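Do You Need a Mug Subscription?

By Tainá Toledo

The flyer came through the door on Sunday, between the pizza menu and the one about gutters. Drelleck, which until now sold tea towels and not much else, would like to send you a mug every month. You pay $195 for the year, you get one mug in each box, and "a story card" comes with it. I read the flyer twice looking for the tea or coffee. There isn't any.

I have nothing against mugs. I drink out of one all morning. But I've been writing this column long enough to get suspicious when a household item turns into a membership, and this one has the usual smell. The monthly price is printed large and the yearly commitment is printed small. The designs are "limited," though the flyer doesn't say limited to how many. You can skip a month, but you can't get the money back for it -- the skipped mug just gets added to the end.

So I asked to see the terms. They run to 513 words, which is short for this kind of thing, and I'll give Drelleck credit for writing them in plain English. The part that bothered me is the renewal. Your plan rolls over for another full year unless you cancel before the eleventh box ships, and the shipping date "may vary." I called to ask how a customer would know when that was. The person on the phone was very nice and said there would be an email.
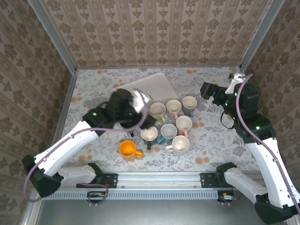

Then there's the question of where they all go. Twelve mugs is a shelf. Two years is two shelves, and most kitchens I know are already full of the ones from the bank, the fun run and somebody's old job. Genji Furukawa, who runs the secondhand store on Cruickshank Street, stopped taking mugs last February. He had 162 of them in the back room at the time and was selling maybe one or two a week, at fifty cents. "People bring them in wrapped like they're crystal," he told me. He sends them down the road now, and I gather down the road isn't thrilled either.

Drelleck's answer is that these are better mugs. Could be. The flyer says they're made in small batches at a pottery called Tretimero, fired twice, and safe in the dishwasher and the microwave. I bought one at the counter to find out. It's a decent mug. The handle fits three of my fingers and it doesn't wobble. It also got too hot to hold after ninety seconds in the microwave, and my old one from Trarkska, bought for four dollars when they still had the store by the bus station, did not. I tried that three mornings running and got the same result each time.

If you like the look of them, you can buy a single one off the shelf for $14 and owe nobody anything. Twelve of those would come to less than the subscription, and you'd get to pick. I pointed this out on the phone and was told the club mugs are exclusive.

A few of you wrote after the spice box column to say I never like anything. I liked the library's tool lending, and said so. I'd like a mug club too if it let me quit in month three and told me the date in writing. Drelleck says it hopes to have up to 200 members by summer. If you're one of them, put a note on the calendar for box ten, and let me know if that email shows up.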